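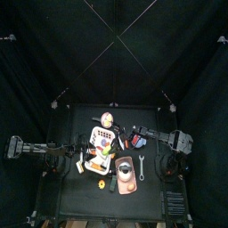
Kaede Oshima asked at the first read-through whether a club dataset needs a data card at all, given that the people who recorded it can just be asked. Half of them graduate this year, so we wrote one.

Stumamard Tabletop Set
Data card and README, version 2
Last edited 5 May 2021

What this is

Recordings of two-arm manipulation made by the Stumamard student robotics club as its spring project. A club member drives both arms by hand control while the cameras and joint encoders record. The set was made for the club's own entry in the Grimine sorting challenge and is shared with the other schools taking part.

The work is mostly picking small household and toy items off a black table and moving them to a named place. Baskets and trays serve as targets in some tasks and as sources in others. The task text says which.

Contents

There are 23 tasks with 50 episodes each. An episode is one attempt, from the start signal to the moment the operator lets go of the controls. Every episode folder holds:

video from the head view
joint positions and gripper opening for the left and right arm
the task text as it was read out to the operator
a short notes file, often blank

Left and right always mean left and right as seen in the head view. The first version mixed this up in the joint files for two tasks. Version 2 fixes it, so please delete the old copy.

Setup

Two arms are mounted at opposite sides of a black tabletop and reach in toward the middle. The enclosure is draped in dark fabric. We put the fabric up after the first week, when people walking behind the table kept showing up in the video, and everything from that week was recorded again. Two pale strings cross in an X over the back wall. Small light-gray clamps are fixed along the edges of the table and on both side walls.

The cables run close to the grippers and will sometimes cover an object. We did not remove episodes for this. If your model needs a clear view of the target at all times, you will have to filter for that yourself.

Objects

Items came from a shared bin and were laid out by whoever was not driving. The layout is meant to be cluttered. Most of the objects on the table in a given episode have nothing to do with the task, and a wrench or a small ball may sit there through the whole recording without being touched.

We did not keep a per-episode object list. The task text uses the names the club used, and these are loose: "block," "flower," "the pink tray." Where two objects could fit the same name, the notes file should say which was meant. It does not always.

How episodes were labeled

The operator marked each attempt as done, partly done or failed, right after finishing it. A second member watched the video later and marked it again without seeing the first label. Where they disagreed, both labels are kept in the file and the episode is tagged "split." Failed attempts stay in the set. We found them useful for training the part that decides when to try again — the Gunn baseline was trained without them and tends to close on air and carry on.

Known problems

Operators got better over the term. Early task numbers are slower and have more regrasps than late ones, so do not compare tasks by time.
The right arm was driven more than the left. Most of us are right-handed.
Lighting was not measured. The room has windows behind the fabric, and some light gets around the edges in afternoon sessions.
The clocks on the two arm controllers drift apart in long episodes. The script align_arms.py in the tools folder corrects most of it.

Getting started

Unpack the archive, keep the folder names as they are, and run check_files.py before anything else. It prints the name of any episode with a missing or short file. The loader is in the same tools folder and was written for Zullau, our training code, but it has no other ties to it and can be copied out.

Use and credit

Free for classroom and club use. Name the Stumamard club in your write-up and state which version you used. Ask before putting the files on a public server.

Changes still planned for May: names for the remaining split episodes' reviewers, and a cleaned-up task list with one spelling for each object.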